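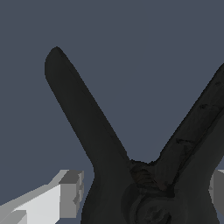

# Vunora: simulated grasps on scanned objects

Welcome, and thank you for taking a look! Vunora is a set of rendered grasp attempts that we put together while working on a fairly narrow question: how much does a grasp planner lose when it only gets to see the object from the wrist? We had been arguing over that one for a good while, and it seemed kinder to everybody to build something we could measure.

## What you get

- 601 episodes, one folder each, with wrist-view color frames and the gripper pose at every step
- 70 object meshes, some smooth and some pretty rough
- a `labels.csv` with the outcome of each attempt

Backgrounds are a plain slate blue-gray and the lighting is flat, so please don't expect a model trained only on these frames to feel at home in a real kitchen. The finger meshes are low-polygon on purpose – contact checks run much faster that way, and Teodor Wallin found that finer ones made no difference to our labels.

## How we used it

Our planner, Galindo, proposes a grasp from the wrist frame and then corrects it as the fingers come in. Dark objects with forked or V-shaped outlines gave it the most trouble. It liked to aim for the gap between the arms, where there is nothing to hold, and adding a second look before closing helped quite a bit.

## Known problems

- 17 episodes have a pose log that starts one step late. They are listed in `late_start.txt`.
- Object edges look stair-stepped in places. Dénes Oláh is working on a cleaner render for version 2.
- Thin parts sometimes pass through the fingertips, mostly in the early folders.

If you run into anything else, do open an issue and include the episode number.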